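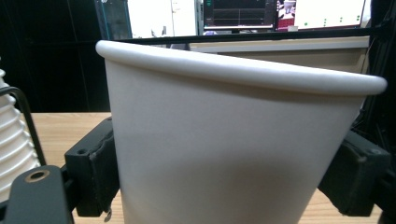 ## 4. Setting up the Orkari urn and the drinks table

Okay, you've got the urn out of its box and you've done the rinse cycle from section 3. (If you skipped the rinse, go back and do it. I skipped it my first time and the coffee tasted like the inside of a balloon.) This section takes you from a cold, empty urn to people standing around holding drinks. I wrote it for the big two-handle model we use at Sorard, but the smaller one works the same way, just with less water and a lighter lift.

Give yourself an hour the first time. Once you know where everything lives, you'll be much quicker.

### 4.1 Pick the spot

1. Find a sturdy table within reach of a wall outlet. The urn's cord is short and I really don't want you using an extension cord with it.
2. Put the urn at the back of the table, with the tap pointing toward the people who'll be pouring. Leave a hand's width between the urn and the wall so the steam has somewhere to go.
3. Turn the tap so the spout hangs past the edge of the drip tray, then turn it back until it sits right over the middle. That sounds fussy, but the tap is stiff when it's hot and you'll want it in the right place already.
4. Check that the table doesn't rock. Fold up a bit of cardboard if it does.

> **Caution:** Never move the urn once it's full. It's heavy, the handles get hot, and the lid isn't locked as tightly as it looks. If the spot turns out to be wrong, switch it off, drain it, move it and start over. I know that's a pain!

### 4.2 Fill and brew

1. Make sure the urn is unplugged and the tap is closed. Please look at the tap. I have mopped a floor over this more than once.
2. Carry water over in a pitcher and pour it in up to the line you want. The lines are stamped on the inside, and the top one is 69 cups. Use cold water only – the thermostat gets confused by warm water and shuts off before the coffee's strong enough.
3. Drop the stem into the little well at the bottom. It should stand up by itself. If it leans, lift it out and try again.
4. Slide the basket onto the stem, then add your ground coffee. Use a coarse grind, the kind sold for percolators. Fine grounds slip through the holes and you get sludge in the last few cups.
5. Spread the grounds flat with the back of a spoon and put the basket cover on.
6. Put the lid on and twist it until the two arrows meet.
7. Plug in, then press the switch down. The amber light comes on. You'll hear ticking, then gurgling, then a noise like somebody snoring in the next room. All fine.
8. When the green light comes on, wait another six minutes before you pour. Ehsan Hashemi, who did the tea table before me, swore by this wait and I've come around to it. The first few cups are a lot less bitter.

> **Note:** If all you want is hot water for tea, leave out the stem and the basket completely. A basket that has ever held coffee will make your tea taste of coffee, no matter how hard you scrub it.

**How much coffee?** I go by the scoop that comes in the box. For a half urn I use 22 level scoops of the Woldegiorgis medium roast, and people seem happy. A darker roast needs a little less. Write down what you used on the card taped inside the cupboard door, so the next person doesn't have to guess.

### 4.3 Lay out the cups and everything else

I like the line to run left to right, cups first and sugar last. You can flip it if your door is on the other side, but keep the order the same.

1. Wipe the table down and let it dry. Damp paper cups are sad paper cups.
2. Put the cups at the start of the line, away from the tap. Open one sleeve at a time and keep the rest in the box under the table.
3. Stack them low enough that a kid can knock into the table without a disaster. If yours are tall and wobbly, split them in two.
4. Pull the first cup or two off each stack and check that they come apart. If they stick, give the stack a gentle twist. Don't squeeze, or you'll crease the rims and they'll dribble.
5. Next come the tea bags. I use the Temari tins, one for black and one for herbal, with the lids off and tucked underneath.
6. Milk goes after the urn, in a small pitcher that you refill from the fridge. Put out a second pitcher for oat milk and label both of them.
7. Sugar, stirrers and napkins go at the far end, with the trash can next to them.
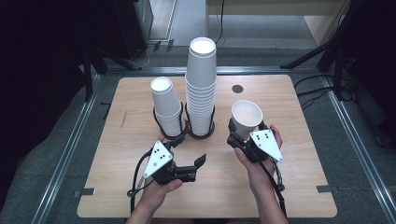 *White paper cups in wire holders, one stack taller than the other.*

A word on cup size: smaller is better. People fill whatever you give them, and then they leave half of it on a windowsill. I moved us down a size in December and the urn has lasted the whole evening ever since. Also, get the cups that are meant for hot drinks. The cold-drink kind goes soft on you before you've found a chair.

> **Caution:** Don't let anyone hold a paper cup by the rim under the tap. Set the cup on the drip tray, open the tap slowly, and stop a finger's width from the top. If you're serving little kids, pour for them.

### 4.4 While it's running

- The urn keeps itself warm after brewing. Leave the switch down and leave it alone.
- Take the basket out once brewing is done if people will be drinking for more than an hour. Use the oven mitt, have a plate ready underneath, and put the lid back on.
- Watch the sight tube on the front. When the level drops to the red mark, switch off. Running it dry trips the safety cutout, and then you have to wait for the whole thing to cool before it'll reset.
- Empty the drip tray before it looks full. It holds less than you'd think.

### 4.5 If something's off

**No amber light.** Check the outlet with a lamp or a phone charger. Our left-hand outlet is on the same switch as the stage lights, so it's dead whenever they're off.

**Amber light, but no gurgling.** The stem is probably crooked. Switch off, unplug, let it cool, and reseat it.

**Weak coffee.** Usually warm water going in, or somebody forgot the basket cover.

**Dripping tap.** Open it all the way and close it again. If it still drips, the washer needs changing, and the spares are in the envelope marked 117. Hafiz Pangaribuan has done it a couple of times and can talk you through it.

Draining and cleaning are in section 5. Let the urn cool down with the lid off before you start on that.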